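Print this message | E-mail this message

From: Coralie Hollis
To: Trodinden grippers list
Date: Feb 14, 2024
Subject: Re: pads on the Bendar fingers

Alby Treloar wrote:
> Are the Bendar pads any better than the Sheehan
> ones? Ours slip on smooth lids after 500 cycles.

Grip is better, wear is not. I ran both sets on the hand-held tool at the same opening. The Sheehan pads slipped on 4 lids, the Bendar pads on none. The top edge of the left Bendar pad has gone wavy, though - either peeling or squashed unevenly.
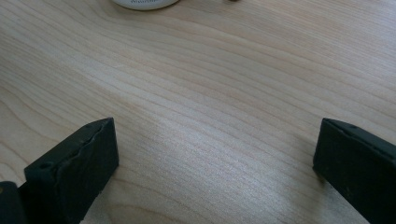
Bendar fingers, open. Pad edge at left.

Glare between the fingertips is a separate problem. A pale tabletop under overhead light washes out the grain, and I would expect tracking to suffer. I will repeat the run on a matt mat before blaming the camera.

Clirnthorpe can send two spare pads in April.

Coralie

Comments (2)

tdw: Which adhesive? Ours lifted at the same corner.

Alby Treloar: Thanks. Please log finger force on the repeat.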